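Illutia Forums > Help and Account Questions > Contributor profile not updating on public pages

dilley_north
Joined: January
Posts: 6

I changed my display name and contact email in my contributor profile last night and hit Save. The profile page shows the new details. My public articles still show the old name and the old email, including the kitchen storage guide I finished last month. Is there a second place I have to change this? I don't want readers writing to an address I no longer check. 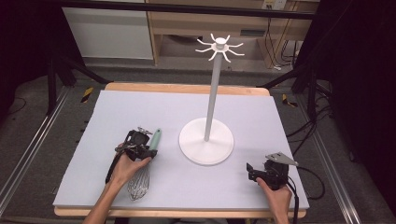

Mug tree, with nothing hanging on it

lillpad
Moderator

There are two profiles. The one under Account is for logging in and for messages from editors. The one under Author Card is what readers see. They used to be the same thing and were split when Illutia moved to the new system. Go to your name at the top right, then Author Card, then Edit. Change the name there and save it.

Old articles pick up the new card overnight. If it hasn't changed by the next morning, post again.

dilley_north

Found it, thanks. The Author Card had the old email and also a phone number I don't remember adding. I removed both. Is the phone number shown to everyone?

lillpad
Moderator

Only if the box next to it is checked. Was it checked?

dilley_north

It was.

cinemness
Posts: 32

Same thing happened to me. When they split the profiles, every box on the Author Card came over checked. I found out when a reader called me at dinner. I think it should have been the other way around, with everything hidden until you choose to show it.

lillpad
Moderator

The boxes were copied from whatever you had set before the move. They were not all turned on.

cinemness

Mine were off before. I'm sure of that. 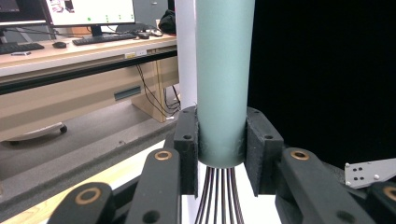 I also wrote to the help address then and got a reply saying to check my settings, and that was the end of it. So I would tell anyone with an account from before the move to open the Author Card and look at every line, even if you think you never filled it in.

tin_roof

I have an old account and mine came over fine. Phone hidden, town hidden, email hidden. So it can't be everyone.

cinemness

Maybe it depends on which sign-up form you used. I came in through the Dilley group page and that form had a phone field. The regular one doesn't.

dilley_north

I signed up through the Dilley page too. That would explain where the number came from.

lillpad
Moderator

OK, that is useful. I didn't know the group form was different. I will pass it on to the editors. If anyone else joined through a group page, please say which one.

quillback

Lill group page here. Phone number was on my card and the box was checked. Off now.

One more question while we're on it. Can I have a card with no email at all? Every time I clear the field it says "required." 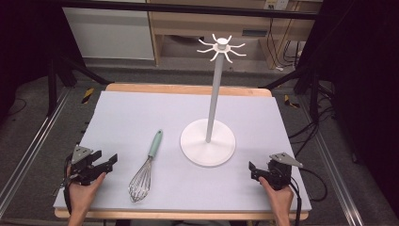

I tried a space and I tried a dash and it took neither one. I don't want to put in a fake address and have it bounce.

tin_roof

Use the contact form option. It's in the drop-down under the email field. Readers get a form and you get the message, and they don't see your address unless you write back.

cinemness

The form cuts messages off if they're long, though. I went back to showing an email I set up just for this.

tin_roof

I've never had one cut off.

lillpad
Moderator

There was a limit and it was raised in January. If you still get short ones, send me a copy.

You do need an address on file either way – the form has to send to something. Picking the form hides it on the card, so the required message is normal. Fill in your real one and then choose the form.

quillback

That worked. Thanks.

dilley_north

Update from me: new name is on five of my articles this morning. The kitchen guide still has the old one.

lillpad
Moderator

Was that one saved as a draft when you changed the card? Drafts keep their own copy of the name. Open it, click Refresh Author, then publish again. You won't lose the comments.

dilley_north

Yes, I had an edit open on it. Refreshed and published, and the name is right now. The old email is gone too.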